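Notebook, Dec 31, 2022

Last entry of the year, written with the heating off because the timer believes the building is shut. The building is, on the whole, correct.

I said in June that I'd keep proper notes on the board pack work and then kept none until now, so some of this is reconstruction. For anyone picking up the notebook cold: we are trying to find out why directors don't read what they are sent, and whether a pack can be laid out so that they do. The trial board is Purneck's. Purneck is a family-owned maker of catering equipment with a board that is half family and half people the family once did business with and couldn't shake off. They let us rebuild their quarterly pack and sit at the back while it was used. In return they get the findings, which I suspect they will not read either.

Where we started. The old pack ran to 148 pages. It was put together by five departments, none of which had seen what the other four were sending. The cash position appeared in it three times, with three different figures, each defensible if you knew which day it had been taken and whether the person taking it counted the Nomholm deposit. The item the board was being asked to decide, whether to close the Nomholm depot, was on page 131, under a heading that said "Property: other".

I asked the company's finance office why it was there. The answer was that it had been there last time. Last time it was a leaking roof.

First thing we tried was the obvious one, cutting. We got it to 60 pages by taking out anything a director could not act on. This was less popular than expected. Departments that lost their section took it as a verdict on the department. Marketing in particular had a page of photographs of trade stands which had no bearing on anything, and which had been in every pack for as long as anyone could remember. We took it out. It came back in the next draft as an appendix. We took the appendix out and it came back as the cover. I have left it as the cover. There are fights worth having and I would like to save my strength for the cash position.

Second thing, which I'd do first another time, was to put the decisions at the front. One page, each decision in a sentence, who is asking for it, what it costs, what happens if the board says no. That last column caused more trouble than all the rest of the project. Managers do not like writing down what happens if the board says no. For two of the papers the true answer was "nothing much", and both papers were withdrawn within the week. I count that as a result, though I am not sure what it is a result of.

Then the reading log. The portal (Presteck, the one Purneck already had, not our choice) records when a document is opened and how long each page is on the screen. The directors had agreed to this in writing. I doubt they had read the agreement, it was in the old pack.

I want to be careful with the log. A page left open over lunch looks just like a page being studied. One director prints everything and so shows up as having read nothing, and was easily the best prepared person in the room. So I have thrown out the reading times altogether and kept only the order in which pages were opened, which seems to me the more honest part. From the order:

– Everyone opens the agenda first, then goes straight to the page with their own name on it.
– Directors' fees come next, even in a quarter when there is nothing about fees.
– After that the decisions page, if it is at the front. In the old layout most of them never got to Property: other.
– The risk register gets opened on the way to something else and closed again. 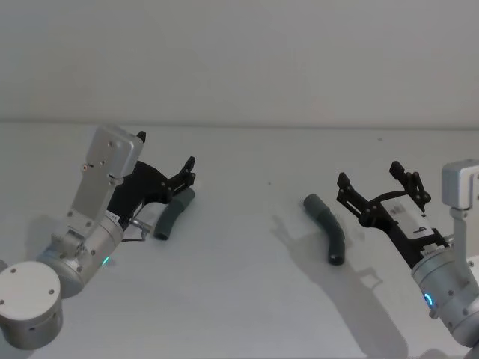
The risk register deserves its own paragraph, mostly because I've spent so much of the autumn with it. It was a table of the sort where each risk has a likelihood and an impact, the two get multiplied, and the answer is given a colour. Everything was amber. I went back through the old packs and everything had always been amber. Green invites the question of why you are bothering the board with it and red invites the question of what you've been doing all year, so every risk in the place had drifted gently to the middle and settled there. Loss of the main site by fire was amber. So was the car park.

We tried dropping the colours and asking each risk's owner to write two lines: what has changed since last quarter, and what would make you phone the chair at night. The first round of answers was poor. "No change" all the way down, and for the second line several people wrote "see above". Second round was better, after we sent the sheet back with the car park filled in as a worked case. One owner then wrote that they'd phone the chair if the main supplier of steel sheet asked for payment up front, and added that it had already done so. That had been amber too.

So, the meeting itself. The December one was the first with the full new pack. Notes taken on the day, tidied a bit:

Started late. Some ten minutes went on whether the minutes of the last meeting should say "discussed" or "noted". Settled on "considered".

The Nomholm depot came up as the first proper item instead of the last. It took most of the morning. In the old order it would have been reached with coats on and waved through, and I think management had rather been counting on that. The board asked about the lease, then about the staff, then about the lease again, and found that the saving in the paper assumed the lease ended earlier than it does. Deferred to next quarter. The managing director's view, given to me over the sandwiches, is that our project has cost the firm a depot closure. My view is that the lease did that.

After the break it turned into something else. One of the directors wanted the company to make a public statement on a matter that had been in the news, another thought a maker of bain-maries ought to keep quiet, and for a long stretch nothing in our carefully ordered pack was of the slightest use to anyone. No page covered it. There wasn't a decision on the front sheet and nobody had written down what would happen if the board said no. I sat at the back with my form and its neat boxes for "item", "paper ref" and "time taken" and left them all blank.

I've been chewing on that since. Our method assumes the hard questions arrive as papers. The ones that upset the room don't seem to. They come in under any other business, or out of something somebody's daughter said at the weekend, and the board has no agreed way of deciding whether they are its business at all. Ruiz-Ortega, the consultancy that did the governance review at Purneck before us, left behind a flow chart for exactly this. It has a box in the middle marked "Is this material to stakeholders?" with one arrow in and five out, and I have yet to meet a director who knew it existed. I did find a copy. It was propping up the projector.

What I'd like to try next quarter is duller than a flow chart. A short standing item near the top, with a time limit, where any director can name a thing that isn't in the pack, and the only question allowed is whether it should be in the next one. No debating the thing itself. I give it one meeting before somebody debates the thing itself, but even that would be worth timing.

Loose ends, for whoever is in first:

Page numbering. The portal numbers from the cover and the printed pack numbers from the agenda, so at any moment half the board is one page out. Presteck's help desk has this logged as ticket 1056. It has been "with the team" since June. In the meantime I've been putting a blank sheet in the printed copy, and it works, except that one director hands it back to me each time.

Cash position. Down from three figures to two. The remaining pair differ by the Nomholm deposit. I've asked for one to be removed and both owners have kindly offered the other's.

Executive summaries. Capped at one side. The type is getting smaller. Need a rule about type.

Consent forms for the observation notes need signing again before the next meeting, the old ones name the wrong quarter. My fault.

Write-up. I had promised a draft before the year was out, and strictly speaking there are some hours left. The section on the reading log is done. The section on what directors say they want is done and contradicts it. What's missing is the bit joining the two, and I'd sooner do that with the heating on.

The kettle in the small kitchen trips the lights on this side, so use the other one.

Comments (4)

packmule
We went through the same business with the cover photographs. Ours are of a bridge. We have never built a bridge.

second_chair
Question on the "what happens if the board says no" column – did you let the managers fill it in themselves, or did somebody outside the department do it? We tried the first and got a lot of doom. Every refused paper apparently ended in the collapse of the firm.

notebook author
Themselves first, then the finance office got to add a line underneath. The doom went down sharply once people knew there would be a line underneath.

minuted_and_noted
As a company secretary of long standing I must object to the crack about "discussed" and "noted". They mean quite different things. I have no quarrel with the rest, and would be glad of the two-line risk sheet if you're able to share it.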